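Stutudon Table Clearing Set: Gallery

Work at the Lundside bench, August collection

The Stutudon set is a body of teleoperated demonstrations for table clearing and rack loading. It is collected at Lundside and used to train the Raronura manipulation policy. This page gathers notes and a still from the collection, for readers who want to know how the examples are made before they request the files.

The set currently holds 1,479 accepted episodes. A further 181 were recorded and rejected. Rejected episodes are kept in a separate folder with a reason code and are not part of the training split. They can be requested for work on failure detection.

How the episodes are recorded

One operator drives the arm from a leader device while a second resets the table. Each episode starts from a home pose with the gripper open and ends when the operator presses the pedal. Joint positions, gripper width and all camera streams are written to a single file with a shared clock. Episodes shorter than four seconds are dropped automatically.

Scene layouts come from a printed list of 47 starting arrangements. The list fixes which items go on the table and which side they start on. It does not fix exact positions, and operators are told to vary the angle and spacing between one reset and the next. Early sessions used taped outlines for every object. The policy learned the outlines, so the tape was removed and those sessions were recorded again.

Instructions are short and written in plain words before the session starts. The same task is given in several wordings, with the wording drawn at random for each episode. Operators see the text on a monitor and can flag it if it does not match the layout.

Labeling

Each accepted episode is split into segments: approach, grasp, move, place, retreat. Segment borders are proposed from gripper width and then corrected by hand. Two labelers mark every tenth episode, and any border that differs by more than half a second goes back for a third pass. Items that are partly hidden at the first time step are still labeled if they come into view later in the episode.

Wrist view

The wrist stream is the main input for fine placement. Exposure is locked at the start of each session.

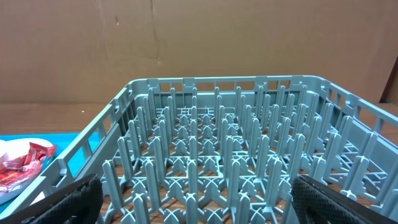
Peg rack from the wrist camera, with a finger toward each side wall. The brown table shows through the lattice floor. Red wrapper on white at far left, over the teal surface.

Notes on the rack

Racks are hard for depth estimation. The pegs are narrow, evenly spaced and all one color, and stereo matching often locks onto the wrong row. We therefore supply the raw color stream and leave depth as an optional download. In 28 episodes the depth stream is missing entirely; these are marked in the index.

Known issues

Gripper width drifts slightly over long sessions. Recalibration values are stored per session and should be applied before training.

Some instruction texts use "rack" and "drainer" for the same item. Both spellings are kept.

Files

Episodes are grouped by session and then by layout number. The loader script, named Muriithi, reads both the current format and the older one used before August. Splits are defined by layout, so no starting arrangement appears in both training and test.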